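A Desk You Can Sit Down To
Speaker notes, Karthorpe office afternoon (October)
Speaker: Torunn Lindholm

Opening

Welcome everyone, and thank them for coming up after lunch, which is a hard hour to listen to anybody talk about desks. Say hello to Kerstin Moen, who booked the room and found the extra chairs. Mention that I have been helping people sort out their desks since my days at Altberg, and that my own is a fair old muddle by the end of most afternoons, so there is no telling-off coming.

Explain what I mean by a small desk: one laptop, one chair, and whatever has gathered since the morning. Ask for hands up - who has something to eat on their desk at this minute? Wait for the laughing to die down. I like snacks on a desk, and I'd like them to have a home. Packets travel. They start near the organiser, then there's one behind it and one halfway under it, and before long you are moving crisps to get at a pen.
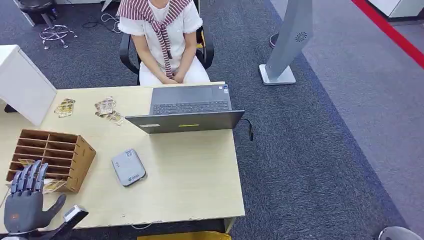

The organiser

Spend a good while on this, it is what people ask about most. The thin plywood ones with open compartments are my favourites, light enough to shift with one hand and easy to see into. The trouble is that every compartment looks like an invitation. When Folke Skjelbred first bought one he filled every hole in it on the same evening, and then had to empty it again to find his stamps.

My advice is to leave a few compartments with nothing in them, and to give one row over to paper things: cards, receipts, the little notes you mean to type up. Snacks can have the bottom row if they must. Stand the whole thing at a corner, near enough to reach without leaning over the keyboard.

(Pass round the Candedero tray here if Deok-su Ban has remembered to bring it. If he hasn't, carry on.)

Underneath

Now ask them to look down. The floor is part of the desk as far as I'm concerned, and it gets forgotten. Speckled grey carpet is very kind to an office, it hides crumbs beautifully, and for that very reason you want to run the vacuum cleaner over it more often than you think you should. Move whatever stands on the floor first, and dust it while you are down there, low edges too. 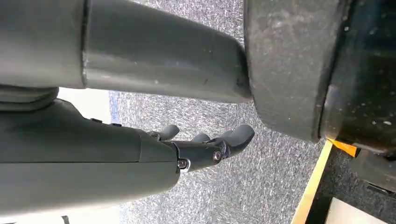
Page 3 of 5

Go on to cables, slowly. A laptop lead that drops over the side of the desk is perfectly all right so long as it falls on the side where you don't walk or swing your knees. Tuck the slack behind the desk leg. I use a soft tie from Mamo, but a bit of ribbon does just as well, and I have seen it done very nicely with a shoelace.

Flat gadgets - drives, power banks and so on - I would keep in one spot in front of the laptop or beside it, and always the same spot, so that your hand goes there by itself. Rami Kassab keeps his under a pile of envelopes and rings me about it. (Check that he doesn't mind my saying so!)

A word about old desks, too. If the front edge has chips and worn patches, wipe it gently with a damp cloth and leave it be. It has been leant on for years and it will go on being leant on.
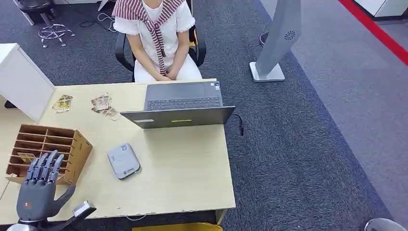 How often should I empty the organiser completely?
Once a month is plenty for most people. Tip everything out on to a tea towel, throw away the wrappers and dead pens, and put back only what you have used since the last time.

If there is time after that, let them turn to a neighbour and name one thing they'd take off their desk tomorrow. Five minutes is enough. Then tea at half past three, and remind them that the cups go back to the kitchen on this floor.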